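## 6. Working alongside the Irnaleo grippers

1. Clear the unloading point before each shift.
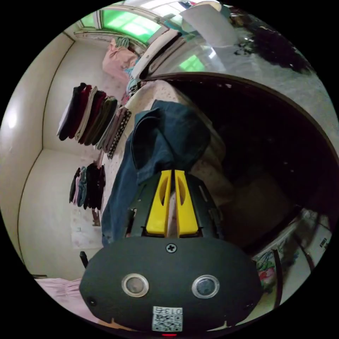 2. Allow 26 seconds for self-check – staff who unloaded by hand now log faults instead.
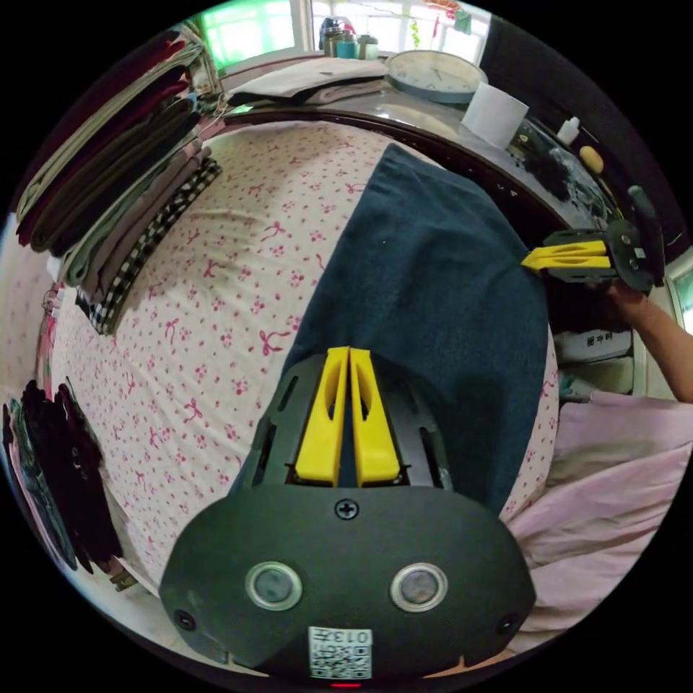 Shirley Tapley asked whether hand folding would stop. It won't; delicate items stay with staff.

3. Lift cloth by one fold.

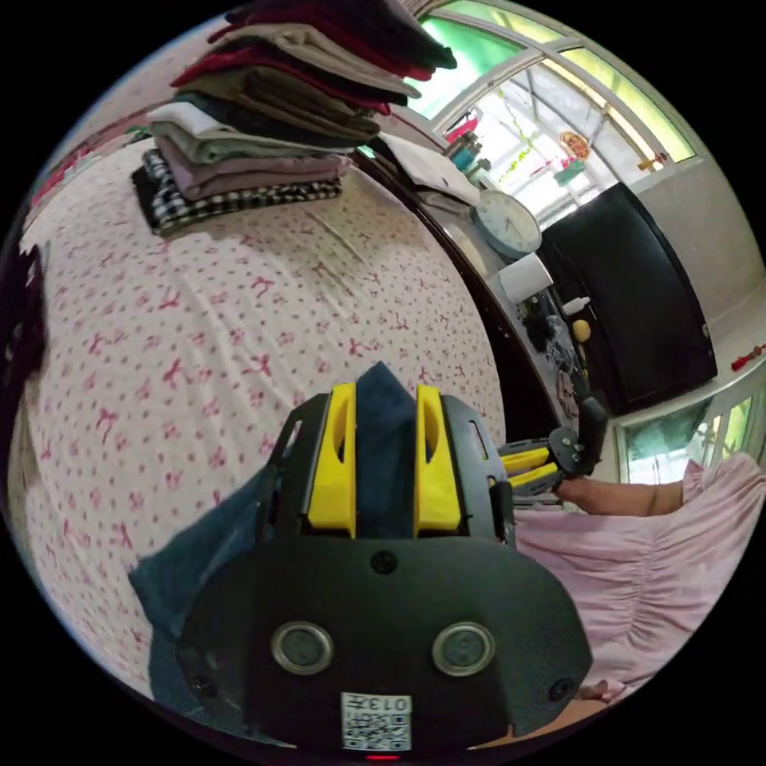
*Fig. 6.3 – Navy cloth held between the fingers*

**Caution:** keep hands clear of closing fingers.

4. Stack finished items away from the work area.
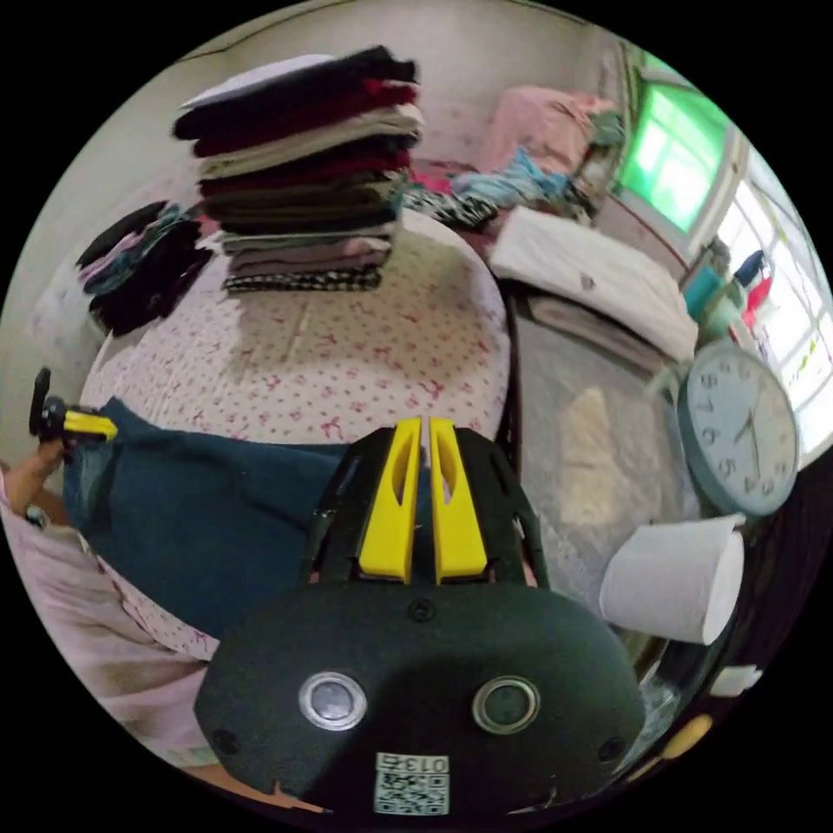

*Fig. 6.4 – Folded stack on the bed*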